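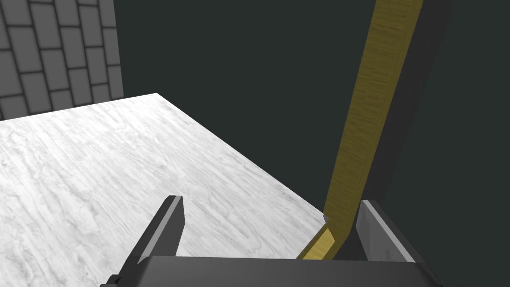

Amuvel is a simulation package for planning gripper work before a cell is changed, and our shop has been running it since June on the trim line, where long stock is handed from one table to the next. The part that decides whether it earns its price is the wrist view, which looks out over the gripper. With the two fingers open and a long yellow wooden stick between them, a planner can judge the approach angle against the table edge before anyone stops the line. Wood grain on the bar and the white tabletop renders cleanly. Shadows are heavy.

Setup took 4 hours, most of it spent importing our table heights. The license is $600 per seat and we bought two. Scenes load quickly on an ordinary office desktop. Export to the Umex controller worked after one update; export to the older Asstead unit still drops the speed limits, and they have to be typed in again by hand.

The change for the people on the line is larger than the change in cycle time. Izzati Tjoa, who fed stock by hand for years, now spends her mornings at a seat setting grasp points and her afternoons checking them on the floor. Her corrections are better than the default ones – she knows which bars bow. Two operators were trained alongside her. The third shift was not, and it still calls her at home when a grasp fails. Management should have budgeted for that before the purchase.

The manual runs to 198 pages and has no index. Contact settings are spread over three menus. I would buy it again for long parts, but a shop handling small mixed parts should look at Ko first.

Shares: 4 | Comments: 2

Contact | Copyright | Back to top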